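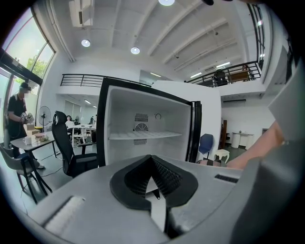

Maltorar Fridge Set – data card

14 May 2022

Hi, and thanks for downloading! Maltorar is a set of 736 short demonstrations recorded with hand-held grippers at our Parkville space. Everything in it happens at a small fridge: reaching in, moving past the wire shelf, setting a plate down. We're training a policy called Torkitz on it, but please use it for whatever you like.

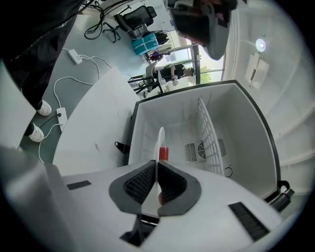
By Chukwu
Data collection lead, Maltorar

I kept the folder layout dull on purpose. There's one folder per demo, with the wrist video, the gripper poses and a text file holding the task name. Poses are in meters, video runs at 50 frames per second, and left and right grippers are stored separately (please don't swap them, I did that once and lost an afternoon!).
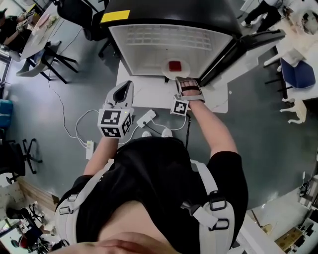

A few things to know before you train. In 17 demos the tracking drops out for a moment – those have a flag in the text file, and I'd skip them on a first run. People walk and sit in the background all through the set, and I left them in. There are 6 task names in all, spelled the same way everywhere, I hope. If you find one that isn't, send me a note and I'll fix it in the next version, planned for December.

Contact: Maltorar data desk, Parkville | © 2022 Maltorar | Back to top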